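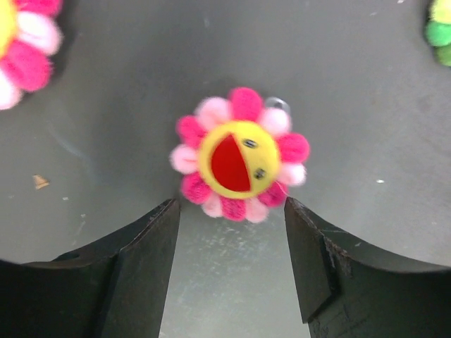

The smiley flower, pink petals and yellow face

Posting soft toys in a mailer box without squashing them?
Posted by Themis Tsolakis, August

Hi all, hoping somebody has done more of this than me. I've got a few little soft toys to send to my niece in Drirnance, and the one I'm fussing over is a round flower with fluffy petals in two pinks and a great big open red mouth. She adores anything with a face on it! It's got a small loop on one side too, and I'm a bit worried that will catch on everything else in there.

I've bought plain brown cardboard mailers, the sort that come flat and fold up, with the lid all in one piece with the base. My first go at closing one was a disaster (the side tabs popped out every time I got the front down) and I ended up using half a roll of tape. So do I wrap each toy, or put them all in together? And does it matter if the petals get flattened for 3 days in the post? I'd like her to open it and see the face first, if that can be managed.

pegbag

Don't wrap them one by one, you'll only run out of room. Soft toys are their own padding. Put the biggest thing in first, then tuck the small ones round it, and lay the flower in last with its face up. I fold the loop underneath and put a scrap of tissue round it, which stops it snagging on the fluff.

As for the box, get it properly square before anything goes in. Stand the back up straight, leave the lid lying open in front of you and turn the little side tabs up. 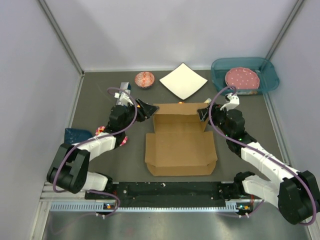

Then run your thumb hard along every crease, twice if the card is stiff. It makes a huge difference when you come to shut it. Tabs go in first, then the lid, and push the middle down before the corners. If it bulges, take something out. I've had 2 split on me through being stubborn about one last teddy. One strip of tape across the front is plenty.

Petals will be fine, by the way. Give the flower a good shake when it comes out and leave it on a shelf overnight. Brown fabric-like stuff with a matte finish is worse for holding a crease, so try not to fold anything like that in half.

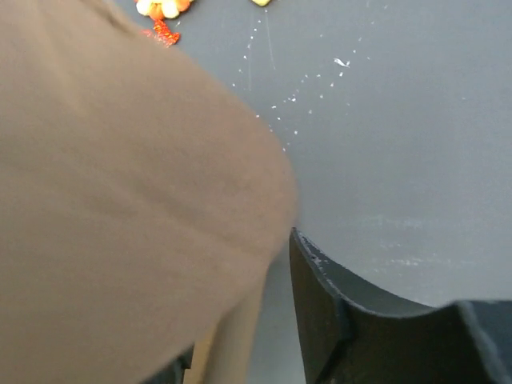 Rosh thinks creases aren't worth losing sleep over: a few minutes in a steamy bathroom and then a rub with a dry flannel sorts most of them, and the bit to worry about is damp, so put the whole lot in a plastic bag inside the box.

vado_lane

just use a bigger box

Themis Tsolakis

Thank you both, the thumb trick worked, lid shut at the second try! Going for the plastic bag as well. Off to the post office before it closes at 3.

Last updated: August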